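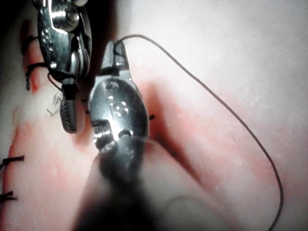
Search posts, people, tags
Go

22/07/2022

Thread on the Vivach tapings at Gallagher Hall. Spoilers for the next four episodes, including the first round of the Fumorance Cup. Mute the tag if you watch on the stream.

The building was set for 400. Announced attendance was 227. The hard camera side was full, and the far bleachers were curtained off from the second row up. On the stream it will look close to sold out.

Taping order is not air order. Vivach shoots all the cup matches for a block first, then the tag matches, then the squashes, then the promos. Episode numbers were on the timekeeper's cards, so the order below is air order as far as I could read them.

Rules for the cup, as read by the ring announcer. Single elimination. One fall. 12 minute limit in the first round. No limit from the semifinals on. A draw eliminates both, and the other side of that quarter gets a bye.

The draw rule is new. Last year a draw went to a judge, and the judge's decision was never explained on air. I prefer the new rule. It gives the clock a function in the match.

It also puts a cost on the promotion. A double elimination in the first round removes a semifinal from a card they have already sold tickets to. So either they never use it, or they use it once and have a replacement main event ready. Keep that in mind for the Jansen match.

Episode one. Opener is a tag match, no cup implications. Standard structure: shine, cutoff on the apron, heat, hot tag, finish on the illegal man. The cutoff was a knee to the back from the floor and the referee was correctly positioned to miss it. I mention it only for the referee, whose positioning was good all night.

First cup match. Dilani Bhuiyan over a masked wrestler billed only as Grusora. Finish was a crossface after three separate attempts at the arm. First attempt blocked by clasped hands, second by the ropes, third went on in the center of the ring.

Bhuiyan worked the left arm from the first lockup to the tap and did not switch. That is rarer than it should be. Grusora sold it properly too, and threw every forearm after the midpoint with the right, including two where the left was the natural side.

One criticism. Grusora hit a two-handed lift late in the match on the bad arm with no hesitation, for a near fall. The crowd reacted to the lift, so I understand why it is there. A failed first attempt would have cost five seconds and kept the story intact.

Grusora has a problem with the mask. The eye mesh slipped on the dive and the next exchange was visibly slower. If it makes air they will probably cut to the crowd over it. There was a reaction shot filmed after the match that would fit.

Episode two. Squash, then a talking segment, then the Jansen match. The talking segment was shot twice. First take had a dead microphone for the opening line. The crowd was asked to boo again from the top and did, at lower volume.

Luuk Jansen vs. the current TV champion, title not on the line. This went the full 12. Both are out of the cup.

I ran a stopwatch, bell to bell. The match was honest to the clock within a few seconds. The announcer called time remaining at five, three, and one, and then counted the last ten aloud with the crowd. No fast count, no slow count.

Structure, because this is the match people will want to argue over. The opening third is all mat. Headlock, headscissors, escape, reset. Jansen gets the better of every reset and the champion takes a powder to the floor each time. Those trips to the floor are what run the clock out later, and the crowd worked that out before the commentary will.

The middle is the champion's control segment. Mostly chinlock and short elbows. I would normally mark this down as filler. In a match built on the limit it is correct. The champion has a belt and does not need the cup.

Final third is Jansen chasing. Every pin attempt gets a shorter setup than the one before. At the one minute call he drops the cover after a two count and goes straight back to the suplex instead of arguing with the referee. He lands it with the count at four. The cover is at two. The bell goes before the third slap.

The crowd booed the result and then clapped, in that order. I take that as the intended response.

Booking read. Jansen now has a claim on the title and no route through the cup. The champion has avoided a loss and taken himself out of a tournament he was expected to win. That frees up the whole upper half of the bracket for people who need it.

My guess is the title match lands on the same card as the cup final and replaces the missing semifinal in the ticket copy. They had a graphic on the screen for less than a second between matches that was consistent with this. I could not read the whole thing and will not pretend I did.

Episode three. The weak one. Two cup matches, both under five minutes, both decided by roll-ups. One roll-up in a tournament round is useful. Two on one show tells the viewer that the finish is arbitrary.

The second roll-up also had a timing fault. The shoulder was up at two, clearly, on the hard camera side. The referee counted three since that was the finish. They did a retake of the pin only, after the crowd had been told to stay seated. The retake was clean. Expect a hard cut.

Also on three, a six-man that was laid out for a bigger ring. Gallagher Hall uses the smaller ring, and dives to the ramp side have almost no runway. Two of the three dives were fine. The third was converted to a step-off and a forearm. Sensible call by whoever made it.

Note on the ring itself. The ropes were retightened twice. Top rope on the ramp side had visible sag by the tag match, and springboard attempts moved to the opposite side for the rest of the night. Boards sounded dead in one corner. Bumps there will be quiet on the broadcast unless they add the mic from below, and I did not see one.

Episode four. Last first-round match, then a contract segment, then a gauntlet. The gauntlet had 9 entrants. Intervals were not fixed. Each new entrant came out on an elimination, so it plays as a chain of short singles matches.

Gauntlets live or die on the order. This one had the freshest big man enter sixth, which gave the opener a reason to be tired and a reason to lose. The opener lasted through four falls and was the best thing on the episode. The winner entered last, and got very little for it from the building.

I would have reversed the final two. The eighth entrant had the louder response and the better closing stretch. If the winner is being set up as someone who benefits from draws and late numbers, fine. Nothing said on the microphone pointed that way yet.

Semifinals as they stand: Bhuiyan has the bye if I am reading the quarters right, since she shares one with the Jansen match. The other side is one of the roll-up winners against the winner of the episode four match.

That puts Bhuiyan in the final with a single completed match in the tournament. It is a fair result under the rules and a difficult one to promote. The obvious fix is a non-cup match on the way there, with the arm as the target this time.

Production notes. The new lighting rig is an improvement on April. In April the ramp was overexposed and half the entrances were unreadable. The ramp is now lit from the sides and the ring from above with much less spill on the front row.

Commentary is being added later. There was a desk and two headsets but no one sat there after the opener. Post-recorded commentary tends to miss the small things, so the clock calls in the Jansen match may get talked over. I hope they leave the last ten seconds alone.

Total running time from first bell to last was long. People with a train to catch left during the contract segment. If Vivach wants a full lower bowl for the final segment of a block, the gauntlet should be shot before the talking.

Ranking for anyone who wants to watch selectively. Jansen draw first, by a margin. Bhuiyan and Grusora second. The first half of the gauntlet third. Skip episode three apart from the six-man.

Correction to an earlier post. I wrote that the draw rule is new. It was also used in the first Fumorance Cup and dropped the year after. A reply pointed to the old rules page and it is there.

Second correction. Grusora's late lift was on the second attempt. I checked my notes. The first was blocked, quickly, a minute earlier. The criticism of the arm still stands for the lift itself.

I will post match times when the episodes go up, with the stream clock next to mine.

Related
Fumorance Cup: full bracket and rules as announced
Vivach at Gallagher Hall, April block: match times
Time limit draws in tournament wrestling, a short list
Luuk Jansen: title matches to date
Ring sizes and why dives get changed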